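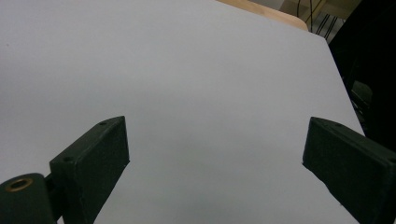

4. Setting up the grip-tracking node

The tracker in Flotov works out jaw opening from the wrist camera, so it needs to find both finger tips before anything downstream will run. Do this part before the policy server, not after. Start with jaws open and a plain pale surface under them – dark green fingers over a big white sheet, like ours, gives the segmenter an easy edge on both sides. Keep the gap between the tips clear, nothing held. Clutter at the far side of the view is mostly fine, the mask throws it out (see 4.3).

You need: Flotov installed (section 2), camera driver running (section 3), a config folder you can write to. If you skipped section 3 go back.

4.1 First start

1. Open a terminal in the Flotov folder. Start the camera driver, leave it running.

2. Second terminal: flotov track --setup

3. Wait for "stream ok". Anything else, stop and go to 4.5.

4. Pick the finger profile. Stetville profile for the square-tipped fingers, Pornberg for the thin ones. Wrong profile will still load, it just gives you rubbish widths with no warning.

5. Press S to save. The file goes in config/hand. Don't rename it.

Note: profiles saved before August have the old axis order. Delete and redo, converting them is more work.

4.2 Open and closed limits

1. Open the jaws all the way. Hold still.

2. Press O. The tool grabs 100 frames and averages them. Don't move untill the bar is full.

3. Close the jaws until the tips touch. No squeezing – the fingers flex and the closed value comes out negative.

4. Press C. Same wait.

5. Check the two numbers at the bottom of the window. Open should read higher than closed. If they're flipped, left and right got swapped in the profile. Set swap_sides to true and do 1 to 4 again.

6. Repeat the whole thing 3 times. Keep the set with the lowest spread, the tool marks it with a star.

CAUTION: if the same hand is also mounted on a powered arm, put the arm in hold before step 1. The tracker publishes width the moment it starts and the arm controller will listen to it.

4.3 Background mask

Anything fixed in view (mounting blocks, the base of the fingers) should be masked. Stuff that moves when you move the hand, such as table edges or cables, should not be painted by hand. Use auto.

1. Press M for mask mode.

2. Paint over the fixed parts in the bottom corners. Stay well clear of the tips.

3. Turn on auto background. Move the hand slowly over the work area with the jaws open until the counter goes over 700.

4. Press M again to leave. Mask saves by itself.

Note: dark objects next to the work surface are the usual trouble. Finger and object blur into one blob where they meet and the tip estimate slides outward. Raise edge_weight one step at a time. If that doesnt do it, move the object.

4.4 Connecting to the planner

1. In planner.yaml set width_source to tracker.

2. Set port to 658. Same port in the tracker config, both have to match.

3. Restart the planner. The tracker can stay up.

4. Open and close the jaws by hand. The gripper in the planner view should follow.

Lag you can see by eye means the preview window is still open. Close it, it eats frames.

CAUTION: do not record demos with width_source left on manual. The files look normal and the width column is all zeros. Check it on a short test recording first.

4.5 When it doesn't work

"no stream" – driver not running, or something else has the camera. Close the browser preview.

"one tip only" – light too low on one side, or the mask was painted over a tip. Clear mask, redo 4.3.

"width jumps" – limits taken while moving. Redo 4.2.

"profile mismatch" – Lungu build of the driver with the old tracker. Update both, same version.

Still stuck: send the log folder (the whole folder, zipped) to Paraschiva Pană with the profile name in the subject line. Screenshots of the error alone are no use.

Next: section 5, recording a first demo. Leave the tracker running.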